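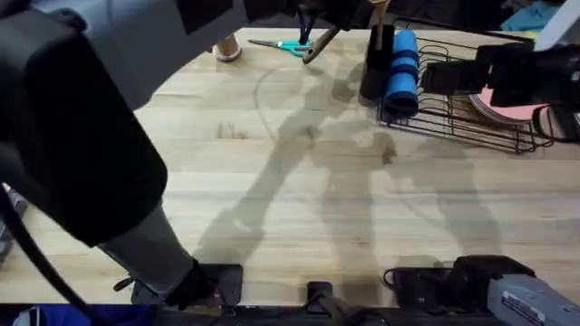 Dish rack

A dish rack (also dish drainer, drying rack or plate rack) is an open frame used to hold dishes, cookware and utensils while they air-dry after washing. It usually stands on the counter beside the sink. Some models sit over the sink itself or are fixed inside a cupboard.

Construction

Most household racks are made of coated or stainless steel wire, though wood, bamboo and moulded plastic are also common. The body is a rectangular basket with a row of parallel slots along the bottom. Plates are stood on edge in the slots so that water runs off both faces. Small racks have a single tier; larger ones have 2. Many are sold with a drip tray, which catches the water or channels it into the sink. 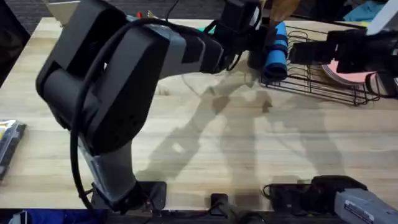

The spacing of the slots decides what the rack will take. Narrow slots suit flat dinner plates, while deep bowls need wider gaps or a separate shelf. Cups and mugs are placed upside down, sometimes over pegs on the side of the frame.

Utensils

Cutlery and cooking tools are generally kept apart from the plates in an upright holder, which may clip to the rack or stand beside it. Wooden utensils can crack or change colour if left to soak. They are washed by hand, wiped down and left to dry fully before going back in a drawer.

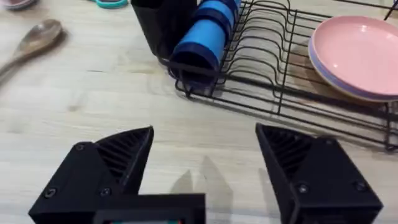 Wooden spoon on a pale wooden tabletop.

Care

Racks collect mineral scale and food residue, particularly where the wires cross. Scale can be loosened with white vinegar. Chipped coating exposes the steel underneath to rust.

See also

Draining board
Dishcloth
Kitchen utensil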